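Gakton Monthly Skincare Box, May Edition: Notes After Finishing Everything

11th September

I don't review boxes on the day they arrive. A cleanser needs a few weeks of use before there is anything to say about it, so these notes cover the May box, now that the last tube is empty.
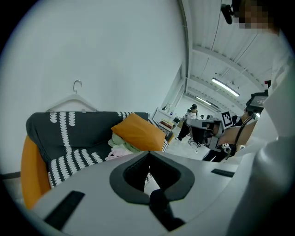 The May edition had four full-size products and a card listing them with the ingredients printed on the back. The card is the main improvement over last year, when you had to look everything up on the site. The print is still too small.

Hekport Gel Cleanser. Low foam, no scent that I could detect. It removes sunscreen in one wash if you leave it on for a minute and in two if you don't. The pump stopped drawing with a good amount left in the bottle, so I cut the top off and used a spatula. Skin did not feel tight afterwards, including in the week when the heating was on. I would buy this one.

Prornura Night Cream. Thick, slow to sink in, slightly yellow. Glycerin is second on the list and shea butter is third, so the texture is no surprise. It pills under anything containing silicone. Used alone, on a damp face, it works well enough. On a dry face it sits on the surface and transfers to the pillowcase. The jar is the open kind, which I dislike for hygiene reasons, and the inner lid went missing in the second week.

Selvanayagam Hair Oil. A sesame base with rosemary. Two drops are enough for shoulder-length hair; three and you will be washing it again. The dropper is badly made and delivers whatever it likes. The smell is strong for an hour and then goes. My sister-in-law has coarser hair than mine and got on with it better, so she has the rest of the bottle.

Gakton own-brand lip balm. Petrolatum, beeswax, a bit of mint. It is a lip balm.

On price: 1487 for the box, against 3673 if you add up the list prices on the card. I would treat the second figure with care. The night cream is permanently on offer in at least one shop, and the balm isn't sold separately, so its 300 is a number Gakton chose for itself. Counting only the cleanser and the oil, I came out slightly ahead.

Zohreh Mirzaei asked under the last post whether you can skip a month. You can, but the setting is under Payments and not under Deliveries, and it has to be done before the box is packed. Dalibor Šindelář reported that his skip was ignored — he did get a refund, after 2 emails.

I skipped June and July. The August box is open on the shelf and I have started the toner. It contains more alcohol than I would like, and I am using it every other evening for now.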